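[Flumley-Gardeners] Re: Watering in tanks and seedlings going leggy

From: Hemi Trevaskis
Date: 17/07/2020
To: Flumley-Gardeners list

G'day all,

Sorry Feng, I meant to answer this on the weekend and then the gutters came down off the back shed and that was that. Your questions first, then my own whinge.

Feng wrote:

> My broccoli seedlings have gone very tall and floppy on the laundry
> windowsill. I planted 80 of them thinking half would fail and hardly any
> did. Is it the cold or the light? Also has anyone had luck with tank
> water for seed raising, or should I stick to the tap? Ours has a bit
> of a smell to it since the rain.
>
> And what is everyone using to start their peas?

It's the light. A windowsill in July gives them a few decent hours and then they spend the rest of the day stretching for the glass. Mine did exactly the same the first winter we were up at Kastach and I blamed the frost, the potting mix, the cat, you name it. Get them outside during the day, somewhere out of the wind, and bring them in at night for a week or so until they toughen up. You can also bury the stems when you pot them on, right up to the first proper leaves, and they don't seem to mind a bit. Brassicas are very forgiving that way (lettuce is not, don't try it with lettuce, ask me how I know).

Eighty, though! I hope you like broccoli. If you want to bring some along to the next swap I'll take a dozen off you and I reckon the Brolley Road mob would have the rest before you'd got the boot open.

Peas I start in whatever's in the cupboard. Loo rolls, old yoghurt tubs, chipped cups that have been retired from morning tea. Anything with a bit of depth to it, and a hole in the bottom if you can manage one, otherwise go very easy on the water.

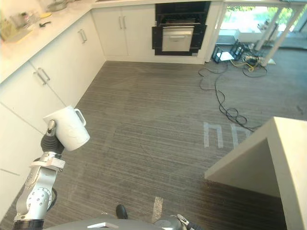 I soak mine overnight first. Some people say it rots them but I've had far more come up soaked than dry, especially the older seed. Last year's saved Flumley Giants were wrinkled up like my elbows and they still mostly came good. Don't leave them in longer than overnight or they do go slimy, and if you see mice about put the tray up high, because they'll go down the row and take every single one and leave you the tidy little holes.

Now, tank water. I've used it on seedlings for years with no trouble at all, but if yours smells I'd be looking at the gutters before anything else. We've got the 2,537 litre slimline down the side of the house (odd number, it was a factory second) and when it started to pong I found half a gum tree composting in the downpipe. Cleaned that out, ran off the first couple of buckets after the next rain, and it was sweet again in a fortnight. For the really tiny stuff I'd stick to tap water anyway until you've sorted it. Let it stand overnight if you're fussy. I do, mostly out of habit.

The other thing is to pour slowly. I know everyone bangs on about a fine rose, and they're lovely if you've got one, but mine split and I've been using a kitchen jug ever since with my fingers over the lip. Or stand the tray in a couple of centimetres of water and let it drink from underneath, then take it out once the top has gone dark. That's what I'd do with your leggy ones, a heavy pour will knock them flat.
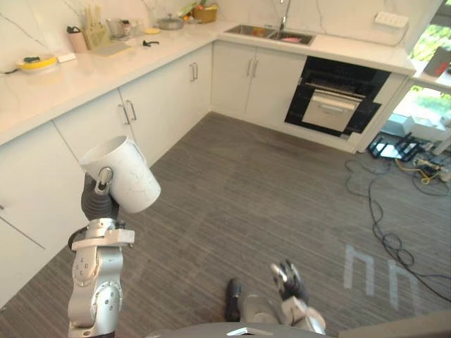

White pitcher-like container with a slim handle, held on a tilt in the kitchen.

Okay, my turn. Has anyone priced gutter mesh lately? I was quoted $765 for the back of the house alone, and a mate got his whole place done for less than that three years ago. The bloke was very nice about it but I nearly dropped the phone. I'm tempted to do it myself with a roll from the hardware, which came to $116 for what I think is the same stuff, only I'm not as good on a ladder as I used to be and my daughter has Views about it. If anybody has done their own under corrugated iron, how did you fix the top edge? Screws or clips? And does it hold up to the possums?

Also still after a few crowns of the old green rhubarb if anyone's dividing. Happy to swap for garlic chives, of which I have a frankly stupid amount, or a bag of well rotted chook manure if you bring your own bag.

Oh, and Feng, pinch out the tops of the broad beans when the first pods set. You asked me that in May and I never wrote back.

Cheers,
Hemi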